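Clubs and Societies > Zesham Tennis Club > Meetings > Minutes

Zesham Tennis Club
Minutes of the ordinary meeting held in the clubroom, 20 March 2024, 7.30 pm

Present: the Chair, the Secretary, the Fixtures Secretary, the Junior Organiser, the Grounds Officer and two ordinary members.
Apologies: the Welfare Officer.

1. Minutes of the last meeting

The minutes were read and agreed with one correction. Under item 6, "court 3 net" should read "court 2 net". The Secretary will amend the file copy.

2. Matters arising

The clubroom door now closes properly. The hinge was replaced and the frame planed at the bottom. The bill has been paid.

The letter to the allotment association about the shared gate has been sent. No reply has come yet. The Grounds Officer will ask again at the gate on Saturday, as someone from the association is usually there in the mornings.

The lost property box was due to be emptied and has not been. Carried forward.

3. Balls: stock and condition

The Junior Organiser reported on the sorting of the ball store. All the used balls were taken out of the cupboard and gone through on the clubroom floor. They were put into three groups: fit for match practice, fit for juniors and the ball machine, and finished.

There are 80 balls in the first group and more than 70 in the second. The finished ones were not counted. They filled two sacks, which are at present under the stairs and need to go somewhere else before the stairs are painted.

It was asked how the sorting had been done, as members had disagreed about it last year. The method was a drop from shoulder height on to the tiles next to a ball from a new tin. Anything that came up well short of the new ball went to the juniors, and anything that hardly came up at all went in the sack. Balls with split seams or bald patches were put out whatever the bounce. 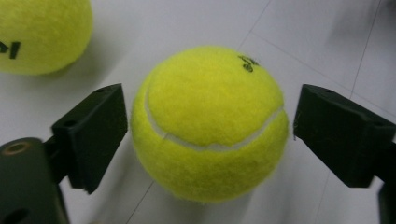
The Fixtures Secretary thought the test was fair for bounce but said that felt wears quicker on our courts than it does on grass or carpet, and that a ball can pass the drop and still play fast. The Junior Organiser agreed and said the felt had been looked at as well, and that a few doubtful ones had gone down a group.

The printing on the older balls was discussed. Some marks are too worn to read, so it is not possible to tell from the ball which year it was bought. It was suggested that a dot be put on each ball with a marker pen when a tin is opened, in a different colour each season. Blue was proposed for this season. One member objected that ink comes off on the hands. It was agreed to try it on two tins and report back.

Agreed: the first group to be kept in the lidded crate on the upper shelf, the second in the wheeled basket. Members to be asked not to mix them.

Action: Junior Organiser to label the crate and the basket.

4. Purchase of new balls

Quotations had been asked for from Gedia and from Famerex. Gedia quoted for full cases only, with delivery included. Famerex will split a case, but delivery is charged separately and the order has to be confirmed by the end of March.

There was some discussion about quantity. The Fixtures Secretary said that 29 tins would see the club through the league season, going by last summer's use, provided opened tins come back to the cupboard after matches. The Chair pointed out that they often do not. A notice was put up last year and has since gone from the board.

It was proposed and seconded that the order go to Famerex for 29 tins. Carried, with one abstention.

Action: Secretary to place the order. Fixtures Secretary to put up a new notice.

5. Disposal of finished balls

Three ideas were put forward. The first was to offer them to the primary school for the feet of chairs. The school has taken them before and wanted them cut ready, which took one member most of an afternoon. The second was to leave a box by the gate for dog owners. The Grounds Officer was against this, as the balls would end up in the hedge and on the lane. The third was a recycling scheme, which would mean storing the sacks until there were enough to send.

Agreed to write to the school first and make it clear that the balls would come uncut. If the school does not want them, recycling will be looked at again.

Action: Secretary.

6. Clubroom floor

The white tiles were washed before the sorting and again after it, as there was a good deal of fluff. Two tiles near the kitchen door are loose and one has a cracked corner. The Grounds Officer has some spares in the shed but is not sure they are the same size. It was agreed that the loose ones should be fixed before the open morning.

Members are reminded that court shoes should be knocked out on the step before coming in. The grit brought in over the winter has marked the floor by the door.

A quote for a larger door mat was considered. The Mösli mat in the brochure was liked but it was thought too deep for the door to clear. The Grounds Officer will measure the gap.

Action: Grounds Officer, tiles and measuring.

7. Courts

Court 1 has moss along the north side. It will be brushed when there is a dry weekend and treated afterwards. Court 2 needs a new centre strap. Court 3 is draining slowly at the corner nearest the car park, and the drain cover should be lifted to see whether leaves have got in again.

The winding handle for the court 2 post is missing. Any member who has it in a bag or a car boot is asked to bring it back.

8. Junior sessions

Sessions restart after the school holidays, at the usual time. The Junior Organiser asked for two more helpers for the younger group. The low nets are in good order apart from one torn bag. The second group of balls should be enough for both sessions, and it was confirmed that the new tins are not to be opened for junior coaching.

9. Any other business

The kettle trips the switch if the heater is on. A sign will be put up until an electrician can come.

It was asked whether the cupboard key could be kept on a hook behind the bar hatch instead of in the drawer. Agreed.

10. Next meeting

The date will be sent round once the league fixtures are out. Lost property, the shared gate and the marker pen trial are to go on the agenda.

The meeting closed at 9.10 pm.

Contact the Secretary | © Zesham Tennis Club | Back to top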